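Foveck launches Trunard, a gentler way to keep up with friends online

For release: November
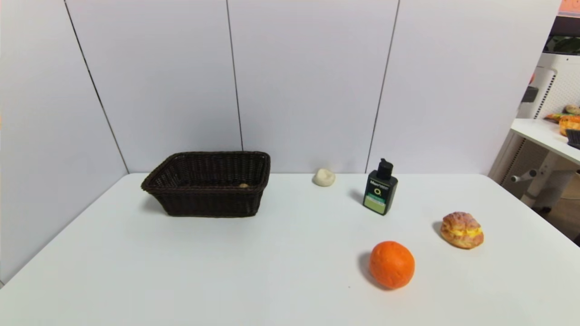

What is Trunard?

It is a small social app for people who would like to hear from their friends and family without wading through everything else. You join with up to 45 people you know, you write to them in your own words, and there is no button for passing along somebody else's post.

Foveck, the software company based in Vumholm, is very pleased to say that Trunard is now open to anyone in the country who would like to give it a try, after a long and rather happy spring and summer of testing with 158 households in and near the town.

The idea came, as a good many of ours do, out of a grumble over lunch. Several of us had noticed that we were opening our phones in the evening, scrolling for ages through borrowed jokes, adverts and quarrels between strangers, and putting them down again without having learned that a cousin had moved house or that an old neighbour was poorly. We missed the ordinary news, the sort that used to come in a letter or over the garden fence, and we thought other people might be missing it too.

So Trunard shows posts in the order they were written, and when you have read them all it tells you so and stops. There are no follower numbers and no adverts. If you'd like your posts to arrive together, the evening round gathers up the day's news and delivers it at 6 pm, which has been a great favourite with our testers (one family now reads theirs aloud over tea, and we can't tell you how much that delighted the whole office!).

Trunard works on most phones and tablets and in any up-to-date web browser. The first 33 days are free, and after that it costs £16 a year for a whole household, however many people share it. You must be 16 or over to hold an account of your own.

Foveck has been making software in Vumholm for nine years and is perhaps best known for Marino, its shared family calendar. Marino users can sign in to Trunard with the details they already have, and birthdays will carry across if they want them to.

Review accounts are available to journalists on request from the Foveck press desk, which is open every weekday from 9 am to 5 pm.

Ends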